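4. Gathering your first set of examples

By now you should have the Fima trainer installed, the practice kitchen loaded, and your hand controller paired (if any of that sounds unfamiliar, please go back to Section 3 - it won't take long, and you'll be glad you did). In this section you'll steer the simulated arm yourself and record what you do, so that the learner has something good to copy. Please don't worry if your first tries are clumsy. Everybody's are, and you can delete as many as you like.

4.1 Starting a session

1. Open the Ukville workspace and choose Kitchen from the list of rooms.

2. Type your name in the Operator box. Use the same spelling every time, or the program will file your work under two people.

3. Switch the view to Gripper. You will be looking past the fingers into the room, and this is the same view the learner gets, so it's the fairest one to practice with.
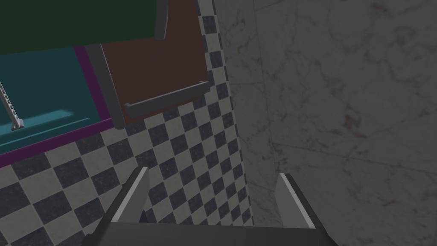
4. Squeeze the trigger slowly and let it go again, two or three times, until the fingers follow you smoothly. If they lag behind, close any other programs you have running and try once more.

5. Press Home to bring the arm back to its starting pose, then press Record. A short tone tells you that recording has begun.

Note: Only the gripper view and the arm positions are saved. You may switch to the room view whenever you feel lost, but try to finish the move in the gripper view if you can.

4.2 Making a good approach

Most of your early examples will be approaches, where you bring the open gripper toward a part of the room and stop short of touching it. They may feel dull next to opening doors and drawers, but a learner that has seen plenty of tidy approaches does much better later on.

1. Open the fingers all the way before you move.

2. Pick your target and say it aloud or write it down. It's surprisingly easy to change your mind halfway, and the learner can't tell that you did.

3. Move at a steady, comfortable pace. A small correction is fine and even useful - leave it in.

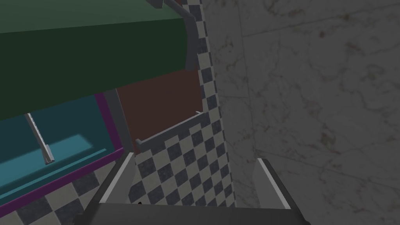 Figure 4-1. Gripper view with the fingers open and nothing between them.

4. Stop, hold still while you count to two, and press Save.

Caution: Don't press Home while the recorder is still running. The trip back will be stored as part of your example, and you'll have to throw the whole thing away.

4.3 Varying your examples

Record 12 approaches for each target, and change your starting pose after every 4. Turn the wrist, come in from the other side, or begin higher up. Zinhle Visser, who looked after our June trials, likes to include a few that point well down toward the floor, and we have kept her habit in the standard set.
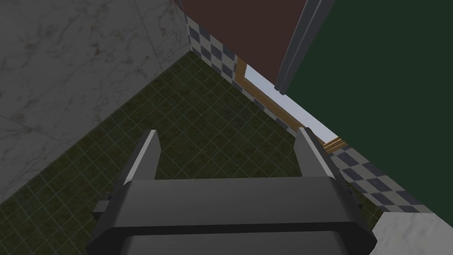

Figure 4-2. Gripper pointing down toward the green tiled floor.

Please also record some examples near the walls. Patterned surfaces seen at a slant can be hard to judge by eye, so slow down a little as you come closer and check the room view first if you need to. 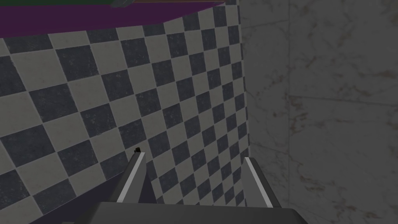

Figure 4-3. Open fingers in front of the checkered wall, with the marble wall to the right.

Note: If the arm shudders or a finger sinks into a surface, press Discard. These recordings look harmless in the list, but they teach the learner to push.

4.4 Checking and sending

1. Open the Review tab and play each example through at normal speed.

2. Fill in the target for every example. Blank ones are skipped when you send.

3. Press Send and leave the window open until the bar is full.

A complete standard set holds 448 examples, which is far too many for one sitting, so do take breaks and spread the work over several days. If a recording won't play back, save the session log and pass it to Johannes Moodley at the Resby help desk before you delete anything.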